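Francine Charbonneau
25 October 2023

Our council has put up 77 new street signs this year and a fair few of them have the wrong name on. A thread on how that happens and what you can do about it if you live on one of the streets.

The lane behind my house is Boychuk Lane on the new sign. On the 1911 survey it is Garard Lane. Everyone over sixty still calls it Garard. The Boychuks had the yard at the far end for a while in the fifties, and the post office started using their name for deliveries.

Neither name is made up. But Garard is older than the road itself. It was the name of the field, and before that the name of the stream that ran down the side of it. The stream is in a pipe now. If the name goes as well there is nothing left to say it was there.

I asked the county archive how many field names they hold for our parish. The answer was 2909. Most are written on tithe maps and nowhere else. A few made it on to streets, and those are the ones people remember.
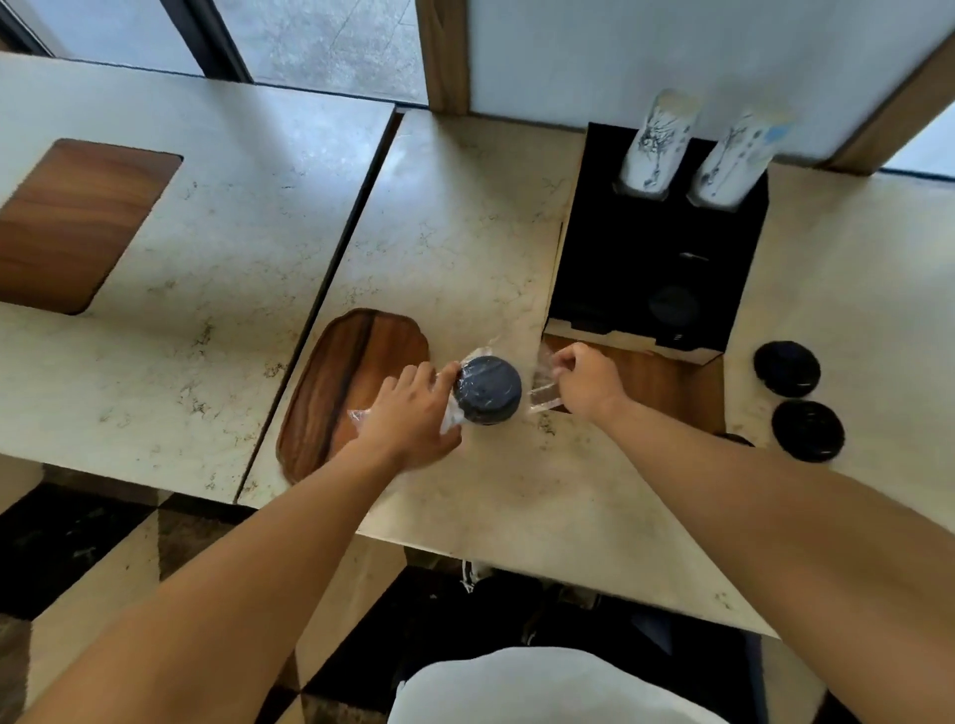 Hands at the plastic wrapping, at the counter.

Kirsten Friesen has been going through the parish maps with me since July. She reads the old handwriting far better than I do. What I had down as "Timer" for years she read as "Timber", then went back to Timer when she found it spelled out in a will.

Timer is the steep bit below the church. The council calls it Church Rise. Nobody I have asked knows what Timer means and the archive doesn't either.

Tosto is a harder one. It's a corner of the common, and it appears on 4 maps with three spellings. Kirsten thinks it comes from "toft", a plot where a house stood. I think she is probably right but we haven't found the house.

If you want a name looked at again, write to the street naming officer and give the map reference and date. They don't act on "we've always called it that". I tried it first and got a standard letter back.

Changing a sign does cost money. I was quoted 700 pounds for ours, with two posts. Adding the old name in smaller letters underneath is cheaper, and that is what we have asked for on the lane.

Next I'm doing the names along the river. If your family farmed down there, please send me what you called the fields, spelled however you like.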